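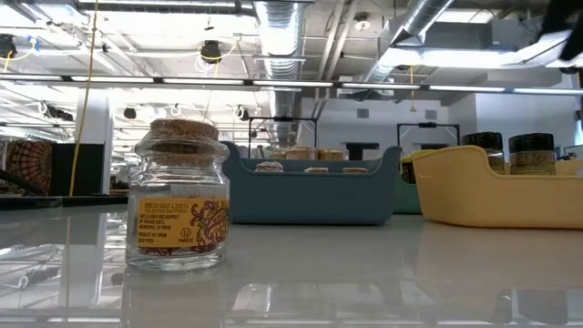

Spanish saffron, cork in the jar.

1/9
Notes on the starter swap on the Katayama, for the people who asked in January. It's a small diesel, two-wheel drive, mostly used for mowing and the back blade. The old starter clicked and did nothing else.

2/9
Check the cheap stuff first. I cleaned both battery posts, cleaned the ground strap where it bolts to the frame, and load tested the battery. All good. Then I jumped the solenoid directly and still got one click. Pulled the starter after that.

3/9
Three bolts hold it on my tractor. Two are easy. The third is behind the oil filter bracket and you need a long extension and a swivel. Take the negative cable off the battery before you put a wrench anywhere near there.

4/9
The dealer could get an original one but it was a long wait and the price was more than I wanted to put into this machine. I went with an aftermarket starter from Hindent, part number 818. New, not a rebuild, so no core to send back.

5/9
Before ordering, count the teeth on the drive gear. Mine has 9. The listing covers two versions of the same tractor and the photo only shows one of them. Todor Leka ordered by the photo and had to send his back. They did take it, but he paid the shipping.

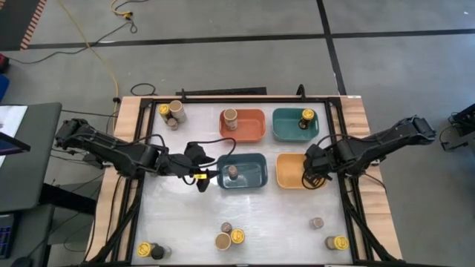
6/9
Fit. The flange holes lined up and the gear sat at the right depth. The solenoid is turned a little compared to the old one, so the main cable came in at a bad angle. I loosened one cable clamp and that gave me enough slack. I didn't have to cut or bend anything.

7/9
The paint on the mounting face was thick. The starter grounds through that face, so I took it down to bare metal with a wire brush – same on the block side. If a new starter turns slow, look there before you blame the part.

8/9
It has been on for 3 months now. Starts fine on cold mornings with the glow plugs on. It's a bit louder than the original when it spins up. The warranty is through the seller and they want the receipt and the part number, so take a picture of the tag before you bolt it in. You can't read it afterward.

9/9
Somebody asked about the Zedham version. I haven't used it. A few people on the Skulleo board have, and the complaint I keep seeing is about the small terminal on the solenoid, which is a screw where the factory plug is a push-on. You would have to crimp a ring end on your wire. Not hard, but have one on hand before you start.

Next job is the water pump gasket. It's seeping from the bottom bolt and I want that done before mowing season – will post the part number once I know it fits.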